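Clarkgate Community Theater – Scene Shop Safety Checklist, With Comments

Walk-through date: 2018-06-05
Filled in by: Kamran Soomro

1. Exits and aisles
Both doors open fully: YES
Center aisle clear: YES
Comment: What a difference from November! You can push a loaded flat cart all the way to the dock without moving a thing. Thank you, Prenavach crew.

2. Fire extinguishers
Mounted and tagged: 3 of 4
Comment: The one by the paint sink is on the floor behind the slop bucket. Hook is on order. Gauges all in the green.

3. Table saw and band saw
Guards fitted: YES
Push sticks at hand: YES
Riving knife: YES
Comment: New push sticks are lovely to use – whoever rounded off the handles, please make more.

4. Ladders
Feet and locks: one FAIL
Comment: The tall stepladder has a bent spreader. Red tape on it, do not use, not even for one bulb.

5. Paint and solvents
Lids on, cabinet shut: YES
Rags in metal can: NO
Comment: Two rags on the bench by the Kakakhel backdrop. Please, please use the can.

6. Foam carving bench
Hot wire unplugged when idle: YES
Dust masks stocked: YES
Crumbs swept up: PARTLY
Comment: I love what is coming out of this corner, the castle stones look fantastic. White foam board goes flat on the bench for cutting, and bits get swept before they travel into the saws.

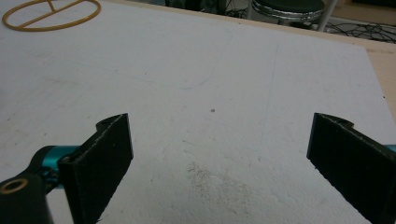

7. First aid
Kit sealed and in date: NO
Comment: Eye wash has expired. Burn gel is fine, and there are plenty of bandages in the small size.

8. Noise
Ear muffs on hooks: YES
Comment: Six pairs, all clean. The cracked one went in the trash.

Still open: extinguisher hook, stepladder, rag can, foam crumbs, eye wash.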